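Budgeting a bin-picking cell: what to price before you ask for a quote

Updated 25/08/2021

Most first budgets for a picking cell cover the arm, the gripper and the camera, and stop there. The items below are the ones that arrive later as change orders. Work through them in order and put a figure, even a poor one, against each.

Step 1. Write down the parts. List every item the cell must pick, with its weight and its longest dimension. Mark anything shiny or tangled. If the list changes by season, budget for the worst month. For us that is January.

Step 2. Fix the reach. Measure from the planned base position to the far bottom corner of the bin, then add the length of the gripper. We work with a bin 600 mm long and leave 40 mm of clearance at each wall. An arm that only just reaches the corner will get there at a poor wrist angle.
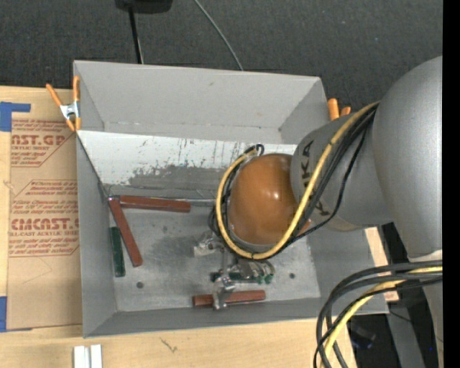
Cable routing needs its own line in the budget. Integrators such as Tesitz will quote a dress pack separately if asked, and will leave it out if not. Price it for the deepest pick, with the wrist at its worst rotation. External cables like the yellow and black ones looped at the orange-brown joint cover take up room above the bin, so add the loop to the arm's envelope when you check clearance against the walls. Allow for one spare set.

Step 3. Price the bin and how it is held. Spring clamps are fine for trials. For production, get a quote for a locating fixture - Nedelcu and Rullix both sell them by the pair - and buy at least 2, so one bin can be filled while the other is in use.

Step 4. Set aside trial time. Mounir Bennani, who ran the Tuvia purchase, allowed 7 days for grasp tests and used all of them. Count operator hours as well as engineering hours.

Step 5. Add contingency last, as a separate line. Spread across the other items, it gets spent without anyone seeing it go.

Send corrections to Bleddyn Jenkins.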